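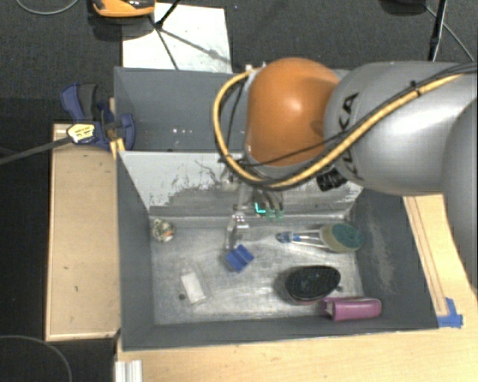
ESBRIDGE, February

Posted in: Bench Talk > Picking & Grippers > Kits and Add-ons
Thread started by pundwood_pete_no_more

Plundimer fingertip kit, anybody living with one?

Hello all, and sorry in advance for the length, I do go on. We've been trying the Plundimer soft fingertip kit for bin picking and I have to give an answer on whether we keep it. The arm is the KUKA, the tips are the pale green ones, and the bin is the usual metal one clamped down at the side. I like a mean mix of things in there, so you'll spot a dish brush, a little blue block, a mottled ball, and a clear package with a white block in it, which I consider the real test.

The kit was 770 with the spare tips, and Dalen wants nearly as much again for their support plan. I've logged 164 picks so far and I'm pleased with the soft stuff, less sure on anything shiny. Would love to hear from folks who've had it longer!

gantry_goose wrote:
Welcome to the club! We've run ours to 3960 picks on the first pair of tips and they still hold a ball beautifully, which made me very happy because the old hard ones used to squirt anything round straight across the bin. My one grumble is dust. Wipe them at lunch and again at the end of the day (a damp cloth is plenty) and you'll get your grip back.

slowfeed wrote:
I'm going to be the grump, with love. 164 picks is a morning's work, and I wouldn't sign for anything on that. Also, that metal floor is scratched and reflective, and if your vision is anything like ours you'll be blaming the fingertips for misses that belong to the lighting. Try a matte liner before you send anything back to Dalen.

pundwood_pete_no_more wrote:
Fair point on the numbers, slowfeed, and I'll take the scolding. I do have a matte liner someplace from the Pundwood job. I'd worry about a liner bunching up under the fingers when they go down for something low, though. Has yours stayed put?

slowfeed wrote:
Double-sided tape at the corners, five months and counting. Cut it a hair small so it doesn't ride up the walls.

gantry_goose wrote:
I'll disagree a little on the liner, friend. We tried one and the thin tips caught the edge every time something was lying near the front wall, like that pink item there. We went back to bare metal and moved the lamp instead. Took a whole afternoon of fussing but it cost us nothing.

tall_mabel wrote:
Jumping in to say skip the support plan. We paid for it the first year and called them once, about a screw. They were lovely on the phone, I'll give them that, but the screw was in the bag the whole time. The kit itself I'd buy again tomorrow. Do the brushes pick all right for you? Ours would take the handle fine and then let the heavy end swing.

pundwood_pete_no_more wrote:
Same trouble with the swing, mabel! I've started aiming closer to the head and it's kinder, though I haven't got enough tries to brag about. I'll move the lamp first, then do the liner, and post both sets of numbers. No support plan for now.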